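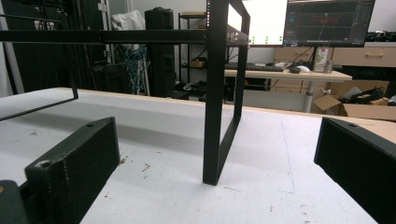 Werkstatt / Robotik / Fehlersuche

Wenn der Greifer das Gestell schief absetzt: Backenversatz finden und beheben

Drei Abende lang hat mich dieser Fehler beschäftigt, und ich finde ihn immer noch großartig, weil man so viel über Parallelgreifer dabei lernt! Unser Greifer am Terkatton-Arm sollte ein schwarzes Metallgestell aus dünnen Vierkantstäben am senkrechten Schenkel fassen, anheben und wieder auf den weißen Tisch stellen. Beim Absetzen kippte es jedes Mal zur selben Seite. Im August ist es dann ganz umgefallen, und zwar genau dorthin, wo ich kurz vorher noch die Hand hatte.

Deshalb zuerst: Not-Halt drücken, Antrieb stromlos machen, Druckluft (falls vorhanden) ablassen. Finger gehören nie zwischen die Backen, solange die Steuerung läuft, auch nicht »nur mal kurz«.

Was ihr braucht
Innensechskantschlüssel, Fühlerlehre, ein Stück Vierkantstab als Prüfling, einen fusselfreien Lappen und die Software von Clistska (ab Build 628, vorher fehlt die Kurvenanzeige für die Backenkraft).

Schritt 1: Backen ansehen
Beide Backen von Hand auseinanderschieben und gegen das Licht prüfen. Abgeriebene Ecken, an denen das blanke Material durchkommt, sind ein guter Hinweis auf einseitigen Kontakt. Bei uns ist das die linke Backe, unten an der abgerundeten Ecke. Schaut euch auch den Tisch an: Kratzer und Krümel unter dem Fuß des Gestells verfälschen jede Messung, also einmal gründlich abwischen.

Schritt 2: Schrauben prüfen
Die Schraube jeder Backe lösen, Auflagefläche säubern, wieder handfest anziehen. Ein Span von der Dicke eines Haars reicht schon für einen sichtbaren Versatz!

Schritt 3: Nullpunkt neu setzen
Prüfling einlegen, langsam schließen, mit der Fühlerlehre auf beiden Seiten messen. Erst wenn die Werte gleich sind, den Nullpunkt speichern.

Schritt 4: Probelauf
500 Zyklen mit halber Geschwindigkeit, danach 1000 mit voller. Läuft eine der Kurven beim Schließen voraus, zurück zu Schritt 2.

Bei mir war es am Ende die Schraube links. Seit 3000 Zyklen steht das Gestell nach jedem Absetzen gerade. Die Ersatzbacken von Gatberg liegen trotzdem schon in der Schublade, die tausche ich beim nächsten Umbau.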